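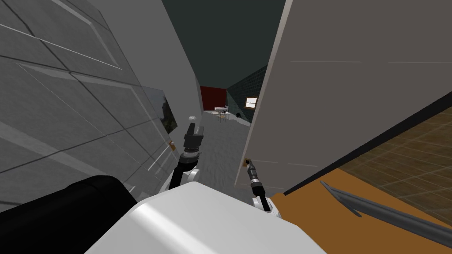
Hanyu Shen wrote to me after the last one of these to say that splitting a long trip into two short ones always costs more, and that I should stop telling people to do it. So I'm starting there tonight, because she's half right and I owe her an answer.

(Wait for people to sit. Water.)

Okay, the trip. I wanted to see my sister in Vilthorpe and then get to Pesta for the wedding, and between those two places there is one bus a day and it leaves before breakfast. I booked the whole thing as one long ticket. It came to $619, and I was pretty pleased with myself!

Then the wedding moved. August, same place, same cake. The change fee was $400 (pause here, let them groan) and I sat on the kitchen floor with the phone on speaker for 60 minutes listening to a flute.

Ask the room: who has paid a change fee bigger than the thing they were changing? Don't let this run long, Ynyr will have a story and it's a good one but it has a ferry in it.

What I did in the end was keep the first leg, drop the rest, and go home in between. Two trips. Hanyu, yes, it cost more. But I slept in my own bed for three weeks and I didn't have to live out of one bag at my sister's, who loves me and also has one bathroom.
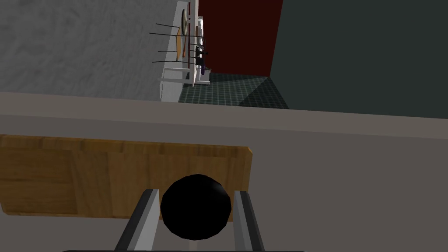
Slide 2: getting ready to go

Packing bit. Keep it quick. I take one pair of shoes fewer than I want. Branwen Bellis swears by mailing her wedding clothes ahead, and I tried it, and the parcel beat me there by a day, so I'm a convert. Put your own phone number inside the box as well as on it.

Mileage, if anybody asks: I did 2,217 miles door to door, both trips added up, and most of that was looking out of a bus window eating crackers.

Then the night in Pesta when the guesthouse had my name down for the wrong week. Tell it slowly. Do the landlady's voice only if they're laughing already.

Questions, then hand over to Meinir for the Lisbon talk. Remember to give her the clicker back.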